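I've been asked a few times how we planned the spend on our first robot arm at Marham, so I'm writing it down. We're a small workshop that refurbishes and hires out large metal pots and planters. Five of us. Prices are in pounds and before VAT.

We began with the wrong question, namely which arm to buy. I had three quotes in by the end of July and couldn't compare any of them. One had fitting in, one had training in, one had neither.

Fatima Potgieter does our books and she made me start again with a single sheet. Down the side, every job we might give the arm. Across the top, how often it comes up, how heavy it is, and what it costs us now in hours.

Most of the list dropped off straight away. Polishing is too fiddly. Packing changes with every order. What was left was picking things up by the handle and moving them from one bench to the next.

So the arm was the easy part of the budget. The gripper was the hard part. Our handles are all shapes, and the bigger pots are heavy enough that a poor grip means a dent in the pot or in somebody's foot.

The gripper quotes came from two firms, Hallell and Bajpai. Bajpai was cheaper by 109 pounds, which is nothing once you add spare finger pads and a cable. Hallell quoted 1,748 with the pads in. We set the line at 2,000 to leave room for an adaptor plate.

Pejman Ranjbar asked why we were pricing hardware before we knew it could hold a curved handle. Fair point. We paused the order and put some money into simulation first.

Things I'd left off the first budget: a guard fence, an air line we ended up not needing, someone's time to write the programs, a stronger bench, and the electrician. The electrician alone moved the total more than the choice of gripper did.

Another one I missed is lead time. The arm could be with us in three weeks. The gripper was nine. If you pay for both on the same day you have an arm standing idle for six weeks and the finance already running on it.

For the simulation we used a package called Drinara on a monthly licence. Leandro Ulloa set it up on the office computer in the evenings. Allow for a better graphics card if yours is old – ours was, and we hadn't.

The test we care about most is a big round pot with a curved handle on the side, and two straight fingers with the handle going between them.
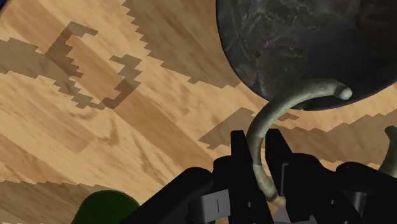
Finger length is what I keep going back to. Longer fingers give you more reach round a thick handle, but they also use up payload and they cost more to replace. I've put two sets in the budget, one long and one short, and I'd sooner cut something else.

Oana Tănase wants a rule for when we stop testing and buy. We've settled on 50 runs for each handle shape, with the failures written down along with the reason.

Running costs have their own page now. Pads, one service visit a year, the licence if we keep it, and a bit for insurance. I'd put those in as a single guess before and it was far too low.

Still to decide: buy the arm outright or lease it over three years. Fatima prefers the lease, I don't. I'll add to this when the revised quotes are in.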